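Lo de las ciruelas empezó en julio, aunque yo a Anil Gounder lo conocía de antes, de cuando los dos vivíamos en la calle Nechyporuk y compartíamos la misma gotera (él la tenía en el techo y yo, por algún misterio de las tuberías, en el suelo). Luego se mudó a Trerneck, se compró una casa con huerto y dejó de contestar el teléfono antes de las doce.

Así que cuando me llamó a las siete de la mañana pensé que se había muerto alguien.

– ¿Tú sabes hacer mermelada? – me dijo.

– No.

– Pues ven igual.

¡Y fui, claro que fui! Tres horas de tren, con transbordo en Tivwood, donde la cafetería cierra justo cuando llegas, da igual cuándo llegues. Me senté en el andén con una revista de crucigramas que alguien había dejado a medias, con todas las respuestas mal pero con una letra preciosa, y estuve un buen rato intentando decidir si las corregía. Las dejé como estaban. «Río de Francia, cuatro letras»: GATO. Yo qué sé, igual la persona tenía sus motivos.

Anil me esperaba en la estación con una camisa manchada de morado hasta los codos. El ciruelo llevaba años sin dar nada y aquel verano se había vuelto loco, me explicó por el camino, conduciendo con las rodillas para poder gesticular. Había ciruelas en la bañera, en la maleta buena, en el cajón de los calcetines. Había contado las que llevaba recogidas, porque Anil es de los que cuentan: 3,873.

– ¿Y las del árbol?

– No me hables de las del árbol.

El problema, además de las ciruelas, era Balakrishnan Nadar, el vecino. Balakrishnan sostenía que el tronco estaba en el terreno de Anil pero las raíces en el suyo, y que la fruta, bien mirado, sale de las raíces. Llevaban sin hablarse desde la primera cosecha. Se comunicaban con notas en la verja, cada vez más largas, y la última venía con un dibujo del subsuelo a dos colores que, la verdad, estaba muy bien hecho. 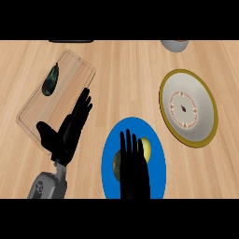

*La mesa, con su tabla y sus dos platos.*

Nos pusimos a cortar esa misma tarde. Yo cortaba y Anil sacaba los huesos, y luego al revés, cuando a uno se le cansaba la muñeca. A eso de las ocho se nos acabó el azúcar. Las tiendas de Trerneck estaban cerradas y la gasolinera de Erham solo tenía sobrecitos de sacarina, de los del café.

– Balakrishnan tiene azúcar – dijo Anil, mirando al suelo –. Lo compra por sacos.

Fui yo, porque a mí no me había dibujado nada. Me abrió en zapatillas, me escuchó hasta el final sin pestañear y desapareció por el pasillo. Volvió con un saco al hombro, pasó por mi lado sin decir palabra, cruzó la verja y se metió en la cocina de Anil como si hubiera vivido allí toda la vida.

– Estáis cortando muy gordo – dijo.

Nos dieron las cuatro de la madrugada. Hicimos 34 tarros y quemamos una olla, y en algún momento los dos empezaron a discutir otra vez por las raíces, pero ya sentados, y pasándose la cuchara. Yo me dormí en el sofá, encima de una ciruela.

De vuelta a casa paré otra vez en Tivwood. La revista seguía en el banco. Alguien había borrado GATO y había escrito PATO.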